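Student Project Report
Shared Desks and Concentration in a Small Office
February 9, 2018

3. How the data was collected

The study was made in two offices of the company Mustum, one in Drumcombe and one in Bremanach. In Drumcombe every worker has a fixed desk. In Bremanach the desks were made shared last year, and people choose a place each morning. I wanted to know if this difference changes how well people can concentrate.

I used a paper questionnaire with a scale from one to five. I gave out 100 copies in each office, so 200 in total. My supervisor, Jalen Greenberg, advised me to keep it on one page, and I think this was good advice. The questions were about noise, light, interruptions and the time needed to prepare the desk in the morning.

I also kept a diary of interruptions. An interruption was written down when a worker stopped a task for another person, a phone call or a loud sound. Together the diaries contain 2,690 entries. To type them all in took much longer than I had planned. 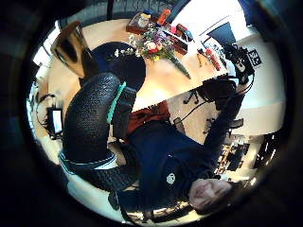 The entries were then put into four groups: talk, phone, movement and equipment. Some of them were difficult to place. For example, a colleague who comes to borrow a cable is both talk and equipment. In such cases I used the group that came first in the note.

4. Results

Talk was the largest group in both offices. In Bremanach the group "movement" was clearly larger than in Drumcombe. Several people there wrote that they lose time in the morning because the chair and the screen are at a wrong height - one person wrote this on every page of the diary.

The answers about noise were almost the same in the two offices. I did not expect this. Before the study I believed that shared desks must be louder, as Montoya also argues in the course reader.

5. Limits of the study

The diaries were kept only in the morning hours, and the afternoon can be different. Also, 50 of the questionnaires had no answer to the last question, which was printed too close to the bottom of the page. I will correct this before the second round in March.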